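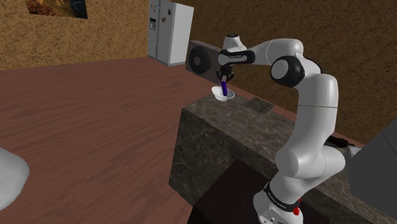 Simulated evaluation needs a failure column

Most papers on kitchen manipulation now report a success rate in simulation and a smaller table of results on hardware. The two numbers are placed next to each other and the reader is asked to judge the gap. My position is that the gap is the least useful quantity in the paper, and that simulated benchmarks should be judged on whether their failures match the failures of the real arm.

Consider a stirring task. The policy has to hold a thin utensil, lower the tip into a bowl, and move it without pushing the bowl across the counter. Success in the usual setup is a geometric test: tip inside the rim, bowl displacement below a threshold, utensil still in the grasp at the end of the episode. A rendered kitchen can pass that test for reasons that have little to do with stirring. Contact between a utensil and a bowl wall is stiff and brief, and most physics engines resolve it with a friction cone and a penetration tolerance chosen for speed. Raise the tolerance slightly and the spoon stops chattering. The success rate goes up and the policy has learned nothing.

Our group ran into this with Padovlow, the kitchen set we use for policy selection. We trained two policies on the same demonstrations. Carbone predicts short action chunks from camera images and joint state; Teltilar adds a wrist force estimate. We ran 115 episodes of each in simulation, and Carbone came out ahead by 9 points. On the physical arm the order reversed. The Pearson correlation across all our checkpoints was still high, so by the usual standard the simulator was doing its job.

The failure logs told a different story. In simulation, Carbone mostly failed before contact, by missing the bowl. On hardware it reached the bowl reliably and then lost the utensil to rotation in the grasp. The simulator almost never produced that second failure. Its fingertip model used a single contact patch with too much torsional friction, and a slender purple handle in a two-sided grasp does not behave that way. Teltilar's force input had nothing to do in simulation, so it looked like dead weight.

Visual realism was not the problem. It gets most of the effort: marble textures, wood grain, stucco, a refrigerator in the background. These matter for policies that read pixels, and I would not remove them. But a convincing kitchen makes reviewers generous about everything else in it. I have seen rebuttals answer a question about contact parameters with a new set of renders.

What I would ask for is modest. Each simulated task should ship with a failure taxonomy of 5 or so categories, defined before the policies are run. Authors should label failures in simulation and on hardware with the same categories and report both distributions. If a category is common on hardware and absent in simulation, the benchmark should say so in its main table – not in an appendix.

There are two fair objections. The first is cost. Labeling is manual, and teams without a physical arm cannot do half of it. Benchmark maintainers could publish a reference distribution for one open policy, and everyone else could compare against that. Nadia, the labeling tool we use, cut our review time enough that I no longer consider this a serious obstacle for groups that do have hardware.

The second objection is that ranking is all anyone needs. If a simulator orders policies correctly most of the time, the mechanism is a detail. This holds while the policies are similar. It breaks when a method targets exactly the failure the simulator omits, as Teltilar did, and those are the methods a benchmark ought to detect.

We have since refit the fingertip contact in Padovlow using slip tests on 5 utensils. Simulated success dropped for both policies and the ordering now agrees with the arm. The correlation figure barely moved.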